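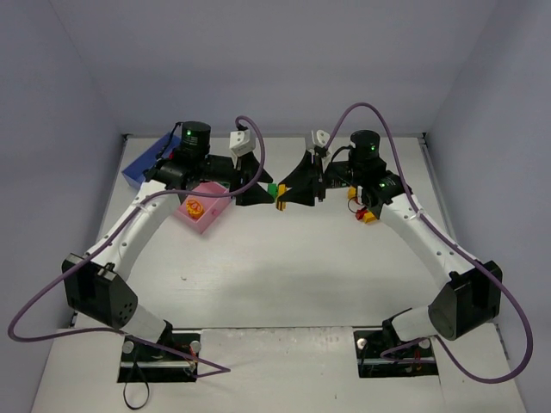

Property & Land: How-To

How to check a block before you pay a deposit

By Glykeria Chrysikopoulos

Every seller has a folder of papers. I've stopped being impressed by the folder. Work through these steps before any money moves, whatever the agent says about other buyers.

1. Get the title number and search the register yourself. Don't accept a printout from the seller, however fresh it looks. A search costs far less than a 2,000 dollar holding deposit.

2. Match the name on title to the person you're dealing with. "It's my uncle's, he's happy to sell" is worth nothing until the uncle signs.

3. Read every caveat, mortgage and easement. Agents like to call these "standard". Ask which standard.

4. Pay your own surveyor to find the pegs. Kosmas Tsoukalas was sold a 40 metre frontage at Gronevico – the plan said 62, the fence said something else again, and he's still arguing with the neighbour.

5. Ask the council about zoning and unpaid rates, and get the answer in writing. Phone advice has a way of being forgotten.

6. Send the contract to a solicitor you chose. The one the seller recommends may be perfectly good – I'd still pick another.

If you're told there's no time for a search, walk away.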